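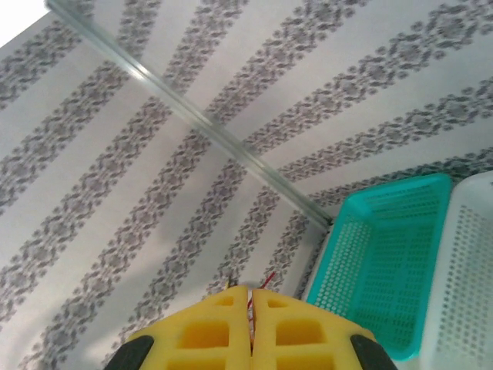 Kostwood put sorting arms on the back tables in May and I've been meaning to write something since. Then every week there was a reason not to. Tuesday, November 1, 2022, and I have a free evening, so this is going up the way it comes out.

First, where I stand. I sort small goods. Returns, mixed lots, odds and ends that come in loose and have to go out in the right basket. I've done it for eight years, first at the old Brelemport building, then here. I'm not an engineer. I'm not against machines either, I drive one to work. But I have read a lot of columns about robots and jobs by people who have plainly never stood next to one for a shift, and I'd like to put in my two cents.

My opinion, up front so you can leave if you want: the arm did not take our jobs. It took the easy part of our jobs. And the company is still paying and planning as if the easy part was all there ever was.

Let me try to explain that.

Sorting by hand has a rhythm. You pick up a thing, you look, you drop it. Most of it takes no thought. Same kind of item, same basket, over and over. People on the outside hear that and think, how awful, good thing a machine can do it. And yes, some of it is dull. But the dull stretches were where you rested. You talked to the person across the table. You let your eyes go soft for a while. Then a hard one came along, something broken or two things stuck together or a part with no label, and you had something left in the tank for it.

Now the arm gets the soft stretches. What comes to us is the hard ones. All of them, one after another, all shift long. Stuck together, bent, see-through, shiny, tangled. Whatever it can't get hold of or can't make up its mind about goes in the leftovers and the leftovers come to people.

On paper we handle fewer pieces. True. I went home more tired in June than I had in years.

I brought this up at the summer meeting and the answer was that volume per person was down. Which I know. I said that. It's like telling a cook that fewer people are eating but every one of them sends back the plate.

Second thing. The talk.

There used to be four of us at a table. Now two, and the arm. Nobody got fired, I want to be fair, they moved people to packing and to the front. But two people on opposite sides of a moving arm don't talk much. You keep your eyes on your hands. You wait for it to swing past before you reach. I found out a coworker had become a grandfather from a card going around, and I'd stood six feet from him all week. Small thing. It isn't small to me.

I don't know how you put that on a chart. Maybe you can't. But when the sales people from Turunen came by with their slides there was a line in there about "freeing staff for meaningful interaction" and I would like to know who they think we were interacting with before.

Third, and this is the one I really sat down to write about. The fixing.

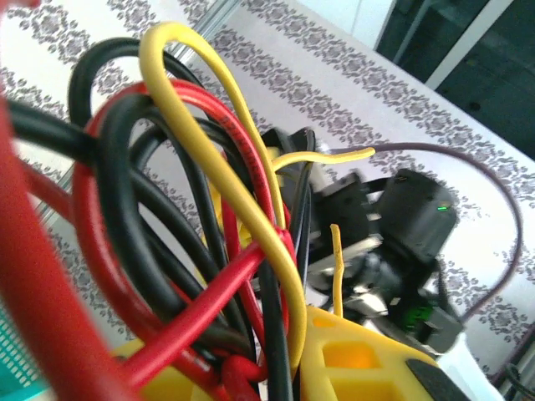
Every one of these things needs looking after. It's wires and plastic and little motors. Wires get snagged, wires come loose, something that closed fine at the start of the shift closes crooked by lunch. There is a support contract, Prostance, and they are decent people on the phone. But the phone is the phone. They're in another time zone and the table is here, and when it stops in the middle of the morning somebody has to look at it.

That somebody is us. First it was "just restart it." Then it was "just check that nothing's caught." Then it was a sheet taped to the wall with 30 steps on it. By August two people on my shift could tell you which cable had slipped by the way the thing twitched. They learned it by standing there and caring whether it worked. One of them is the best I've ever seen at it, she'll have it going again before the ticket is even opened.

She makes the same hourly rate she made in April.

So when I hear that automation "creates new skilled jobs" I want to say, sure. It did. It created one right here in front of me. The skill is real, the work is real, and it's sitting inside an old job title at the old pay. No one decided to be mean about it. It just crept in, a step at a time, and because it crept there was never a day when anyone had to sign anything.

I think this is how it goes in most places. Not the big layoff on the news. More a slow change in what your day is made of, while the piece of paper that says what your job is stays in a drawer.

OK. The other side, becuase there is one and I'd be lying if I skipped it.

My wrists are better. I mean it. I had a brace for two winters and I haven't worn it since July. The same motion thousands of times is bad for a body, any body, and if a machine does that motion I'm glad. A woman on second shift who was going to have to quit over her shoulder didn't have to quit. That matters more than my feelings about conversation.

Also the late shift is calmer. Fewer piles. Fewer of those nights when a truck came in at the wrong time and everybody stayed.

And some of it is just interesting. I did not expect that. You watch it go for a thing and miss and go again and you start to see your own work differently. I never knew how much I was doing when I picked up a clear plastic piece off a patterned cloth. To me it's just there. I reach and I have it. I don't look at the pattern at all. Turns out seeing the thing and not the pattern behind it is a skill, and I've had it the whole time and was never paid for that either, ha.

The younger ones like it. Couple of them have asked about going for training. Good. I hope they get it and I hope the company pays for it and doesn't wait for them to do it on their own nights.

So what do I want? I got asked that by a supervisor, a bit sharp, and I didn't have an answer ready. I do now.

I want the count changed. Last quarter they posted a number in the hallway, 1,883 pieces on our table for the week that was "human handled," with a red arrow pointing down like we'd done something wrong. Those were the worst 1,883 pieces in the building. Count them as what they are. Or count the time, or don't post anything.

I want the fixing written down as a job. A title, a rate, hours set aside for it. If you need that person to keep the table moving then say so with money. And train a second one, so she can take a vacation without her phone buzzing.

I want the easy stuff shared out. Sounds silly. But you could set it up so a person gets a run of plain sorting in between the hard lots. The arm doesn't mind waiting. It doesn't get tired from the hard ones or rested by the easy ones. We do. It would cost a little speed. I think you'd get it back in fewer mistakes by the end of the day, though I can't prove that and I'm not going to pretend I have a study.

And I want to be asked before the next one. There will be a next one, everybody knows it, the floor is already marked with tape. When the first came in we heard on a Friday and it was bolted down the next week. If they'd asked they would have heard that the table was too close to the door, that the baskets were better on the other side for anyone left handed, that the lot we call junk drawer was never going to work on it. All of which they found out anyway. Took the whole summer.

People keep telling me it's early and these things get better fast. Maybe so. I was told 100 percent of the sorting would be hands off by the end of this year and it's November and my hands are plenty on. But say they're right. Say it gets better every month. Then the leftovers get harder every month too, and there's less of them and fewer people to do them, and each one of those people has to know more than I did when I started. You don't get that person for starting pay. You don't get them from an agency on a Monday morning. You get them by keeping the ones you have, and letting them learn, and not making them feel like the part of the process that hasn't been solved yet.

That last one is how it feels, some days. I was at the table and one of the visitors in a nice jacket pointed at me, polite, smiling, and asked the manager, "and what's the plan for this step?"

I'm the step.

I don't think he meant anything by it. He shook my hand after. I've thought about it most days since though.

Anyway. If you work somewhere that's getting one of these, write down what you do now, before it comes. All of it, the small stuff too, the stuff you'd be embarassed to call work. Keep a copy at home. When they ask later what changed you'll want something to point at. I didn't do it and I wish I had. I'm going from memory here and memory's not what they want in a meeting.

Comments are open, I'll read them on the weekend. If you're from Kostwood you know where my table is.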